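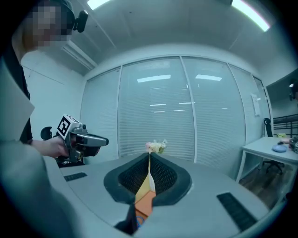
*Handgeführter Greifer mit Markerwürfel, vorn die Fingerpads eines zweiten Geräts.*

Zwei Greifer, ein Tisch, dieselben Aufgaben: Bei Skurkus vergleicht das Team um Brigitta Kälin handgeführte Geräte, mit denen Bewegungen für Roboterarme vorgemacht werden. Der Bediener hält das Werkzeug selbst, ein Arm ist bei der Aufnahme nicht beteiligt. Die Lage im Raum wird über Marker und Kamerabild bestimmt.

Ausgewertet wurden bis November 1.286 Durchgänge mit den Modellen Drellier und Clallov. Geprüft wurden Schließkraft, Spiel in der Führung und Sichtbarkeit der Finger im Weitwinkelbild. Der Drellier schließt gleichmäßiger, verliert aber bei schnellen Drehungen öfter die Markerposition. Beim Clallov stört das Gewicht – nach etwa 61 Minuten lässt die Wiederholgenauigkeit der Bediener nach.

Iason Zacharopoulos hält die Fingerpads für den wichtigeren Faktor. Weiche Beläge verzeihen Winkelfehler, verschieben jedoch den Greifpunkt um bis zu 3 mm. Ilango Gowda rechnet diesen Versatz inzwischen in der Steuerung heraus. Für glatte Teile reicht die Korrektur bisher nicht aus.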